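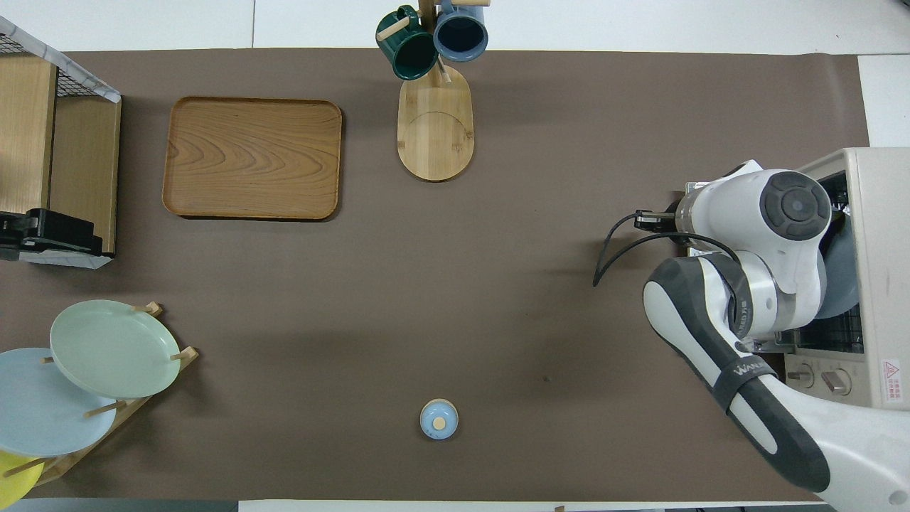

4. Pflege von geölten Holzteilen

Gilt für Tabletts, Becherständer und ähnliche Kleinteile aus Holz, die mit Drenamov Pflegeöl behandelt werden.

4.1 Oberfläche mit einem trockenen Tuch abwischen. Von »selbstreinigenden« Ölen ist uns bisher keines begegnet, das den Namen verdient.

4.2 Raue Stellen in Faserrichtung schleifen. Den Staub vollständig entfernen, auch aus den Ecken am Rand.

4.3 Öl dünn auftragen und nach 34 Minuten den Überschuss abnehmen. Mehr Öl schützt nicht besser – es klebt nur länger.

4.4 Teile sechs Stunden frei liegend trocknen lassen. Tassen erst danach wieder aufhängen.

Hinweis: Die Werbung für das Öl verspricht 3000 Wischvorgänge. Wie das gemessen wurde, konnte uns der Vertrieb nicht sagen. Wir empfehlen, einmal im Jahr nachzuölen, am besten im Oktober vor der Heizperiode.

Vorsicht: Ölgetränkte Lappen können sich selbst entzünden. Ausgebreitet im Freien trocknen, niemals zusammengeknüllt in den Abfall geben.

Weiter mit Abschnitt 5, Wasserflecken und Ränder.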